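# Lenari bench handoff set

Hello, and thank you for looking in. We keep this folder for anyone at Gaseo who wants to know what the two-arm cell is going to do to their working day, and for the few outside people who have asked for the episodes.

## What's in it

There are 346 simulated episodes of two grippers bringing a pair of colored blocks together. Of these, 337 are labeled; the rest are still with Fathima Haque, who is patient with us. The blocks stand in for the spacer and sleeve our packing line has always joined by hand.

## Why we made it

Ruwan Miah did that join for years, and his wrists have told him so (and he has told us!). When the cell comes in after December, the joining moves to the arms, and the people on the bench move to checking, loading and fixing what the arms get wrong. Nearly 29 of us sat down one Saturday to talk it over, with a lot of tea, and the worry was less about the arms than about who gets trained first. Johanna Eder keeps the training list, and it's pinned by the door for everyone to read.

We asked the bench crew to write the labels themselves, in their own words, so "pinched" and "shy" are real categories here. Please don't tidy them up.
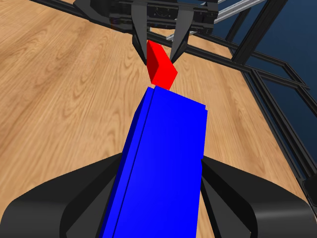 *Red block at the top end of the blue one, a gripper on each. Simulated.*

## Known gaps

Simulated blocks don't have burrs, and ours do. Lighting hardly changes between episodes. Questions go to Kavinda Bepari.

Comments (3)

janaka_m: Could "shy" get a line in the label notes? Second shift uses it differently.

Johanna E.: Good catch, Janaka, I'll add both meanings.

ruwan: Still want my name on that training list please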